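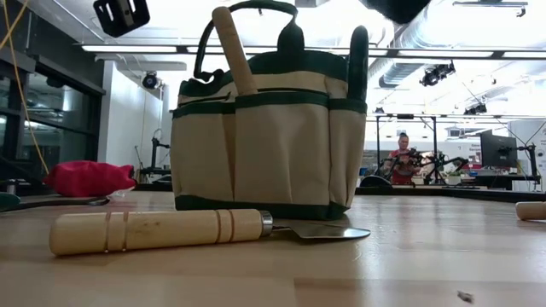
January 26, 2023 — proof copies, Zumska photo book

Second set of proofs came back from Brabec. 2,327 copies ordered for the first run, delivery due in April. Yiran checked the captions against the mayor's office list and found two wrong years, both in the chapter on the Lastton bridge opening. Fixed in the master file.

Color on the campaign pages is still too warm. Asked for a reprint of pages 30 to 41 on the uncoated stock before we sign off.

Foreword: Rodrigo has the ex-mayor's edits. Mostly cuts — the paragraph on the recount is gone. Index needs redoing after that.

Signed copies are capped at 100. Jarmila wants them numbered by hand, bookplates to go to Govotcombe first.

To do: barcode for the back cover, permission for the council group portrait.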